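Zemora Single Drawer Tabletop Cabinet, Light Oak Finish

Home > Storage > Tabletop > Drawer units

The Zemora is a one-drawer wooden cabinet made to sit on a table, a counter or a low shelf. It has a broad, flat top, closed sides and a single deep drawer that runs on metal slides. The wood is a light honey color with the grain left showing. There is no lock, no divider and no soft-close part to wear out. It ships in one box and arrives put together except for the handle.

We sell it mostly to preschools, play cafes and families who want a place for play food, blocks, craft supplies or the small things that end up on the kitchen counter. It works just as well for adult clutter. Alby Stubbs in our warehouse keeps tape, box knives and labels in his.

About the drawer

The drawer is one open compartment. Play fruit and vegetables have awkward shapes, and a divided tray wastes a lot of room on them. A banana needs length and a bell pepper needs height, and both go in here without having to be arranged. The bottom is smooth wood, so crumbs of modeling clay or dried glue wipe out with a damp cloth.

The slides are screwed to the cabinet body and to the drawer. They hold the drawer level when it is pulled out, and it stays where you leave it until you push it back. If you want the drawer out completely, for cleaning or for repainting, follow the steps on the sheet in the box. Do not force it past the stop.

About the handle

The handle is a black metal bar, fixed with 2 screws from inside the drawer front. It stands out from the wood far enough to get a whole hand behind it, including a small hand that has not learned to pinch a knob yet. Leave a little clear table in front of the drawer so that it can open all the way. Snug the screws again after the first 4 weeks of use. The holes are a common spacing, and most bar handles from a hardware store will fit if you want a different look.

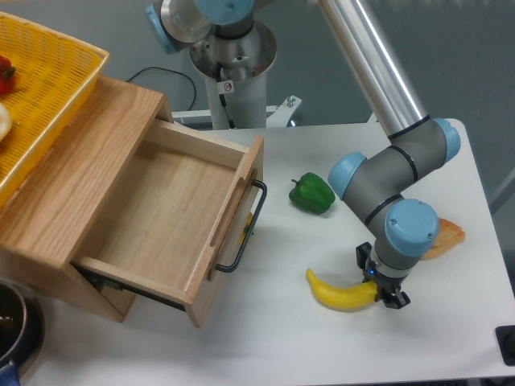
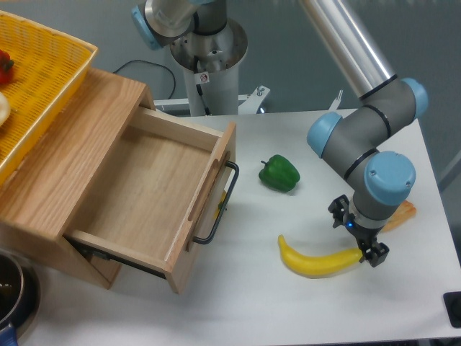
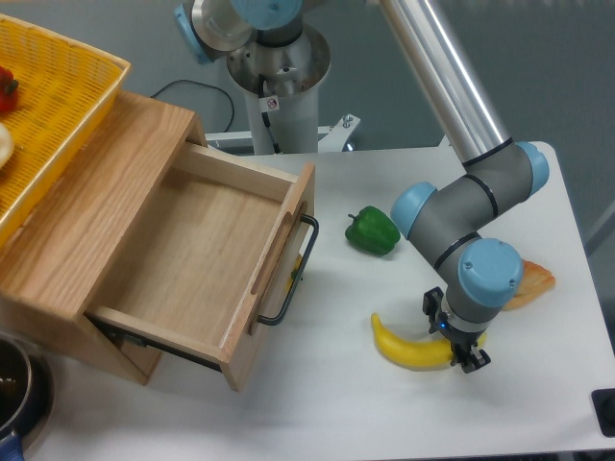

Zemora cabinet in light oak finish. Play food sold separately.

Using the top

The top is flat from edge to edge, with no lip. Many customers put a basket or a tray up there for the things in use that day and keep the rest in the drawer. Keep heavy items toward the back when the drawer is open. A loaded drawer shifts the weight forward, and a cabinet on a slick tabletop can creep. The four stick-on rubber feet in the parts bag take care of this on most surfaces. Put them on before you load the cabinet, on a clean, dry underside.

Play food

The cabinet comes empty. If you need something to put in it, the Floltby play food set is a good match. It is smooth plastic and washes in warm soapy water. Pieces can also be bought one at a time, and the ones we reorder most are the banana and the green bell pepper. The pepper has a short stem and the usual lobes, and it will lie on its side without rolling far. Check the age label on each piece before giving it to a child under 3.

Care

Dust with a dry cloth. For sticky spots, use a cloth wrung out in water with a drop of dish soap, then dry the wood right away. Do not use bleach wipes on the cabinet. They dull the finish, and the change cannot be polished out. Light scratches can be rubbed down with fine sandpaper along the grain and touched up with clear furniture oil. Keep the unit away from heaters and out of steady direct sun, which will darken the top faster than the sides.

If the drawer starts to feel gritty, pull it out as far as the stop, wipe the slides and close it again a few times. Dry lubricant is fine. Cooking oil is not.

In the box

1 cabinet with drawer fitted
1 black bar handle
2 handle screws
4 rubber feet
1 instruction sheet

Tools needed: one Phillips screwdriver

Shipping and returns

Orders placed by noon ship the same day from our Quintanilla warehouse, Monday through Friday. Schools and child care centers ordering 5 or more units can ask for pallet delivery. Write to Nouhaila Tawfik on the orders desk with your receiving hours and let her know if there are stairs.

Unused cabinets can be returned within 30 days in the original carton. Please keep the corner blocks. Cabinets sent back without them usually arrive with a crushed edge, and we have to take the repair out of the refund.

Spare handles, slides and feet are listed on the parts page. Slides are sold as a pair, left and right.

Customer notes

"Bought two for the pretend kitchen corner. The kids can open them on their own, and cleanup goes faster now. I would have liked a second drawer." Poppy Gosling

"Solid. One of the handle screws was missing and a new one came on Thursday." Mahmoud Ghoneim

"Lighter in color than I expected from the name, but it goes with our shelves." Karim Zaki

Also in this range: Zemora Two Drawer, Zemora Open Cubby, Prokivmont Rolling Base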